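Mornlow Small Floor Bin, Mustard Yellow

Item 757
Sold by Wevdale Room Supply
Made for clubs, break rooms, classrooms and waiting areas

The Mornlow small bin is a low rectangular bin for people who clean up a room by hand. It is made of plastic in one color, mustard yellow, and the corners are rounded on all sides. You put it on the floor next to the table, fill it, carry it to the next table and continue. When it is full you empty it in the big container outside.

Why a small bin

Many of our customers already own a large bin with a lid. It stands by the door and it works well for what people throw away themselves. But after a group has eaten in the room, the wrappers stay on the tables and the paper goes under the chairs, and walking to the door with each piece takes a long time. With a small bin you stay where the litter is. One hand can hold the rim and the other is free for picking up.

The color was a request from the Tzavaras language school, which has pale floors in all its rooms. They had used a gray bin before and people kept walking into it. Yellow is easy to notice on light tile — also on a shiny floor, where the windows reflect and small things are hard to see.

How we suggest to use it

Start with the tables. Snack wrappers go in first, then cups, then napkins. Move any storage boxes to the middle of the table so they do not fall when you wipe. Round water stains on wood-look tops should be wiped with a damp cloth and dried at once; older ones may need a second try.

Then do the floor. Go along the walls first and finish in the middle. Look behind the feet of the tables, where straws and thin sticks like to stay. Paper balls are easy, but the small scraps are better picked up with slightly damp fingers or a piece of tape.

Please do not press the contents down with a lot of force. If the bin looks full, it is full.

Liners

The bin can be used without a liner. If you throw away food, tea leaves or coffee grounds, we recommend the Nilov liner in size 2, sold in boxes of 192. Fold the edge over the rim by around 2 inches and it will stay in place while you carry the bin.

Cleaning

Wash by hand with warm water and dish soap. A soft brush is good for the corners. Do not use scouring powder — it makes the surface dull, and then the dirt holds on more. Let the bin dry upside down before you put the next liner.

Questions we receive

Does it have a lid? No. A lid is not available for this size.

Can it stay outdoors? We do not advise it. Strong sun will make the yellow lighter after one or two summers.

Can several bins be put one inside another? Yes, when they are empty and dry. Twist a little to separate them.

Is there another color? Green was sold until May and is now finished. We have no plan to bring it back.

Delivery and returns

Bins are sent in plain cardboard without plastic filling. If yours arrives with a crack, write to Wevdale with the item number and a short note, and we will send a new one. You do not need to return the cracked bin.

Page checked Oct 22, 2026

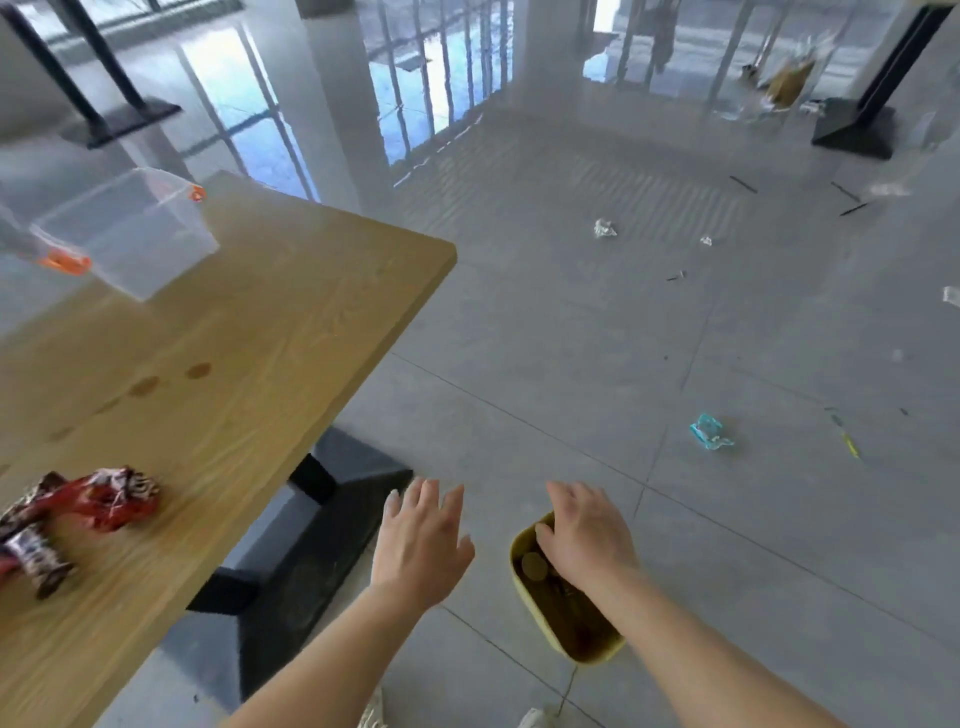
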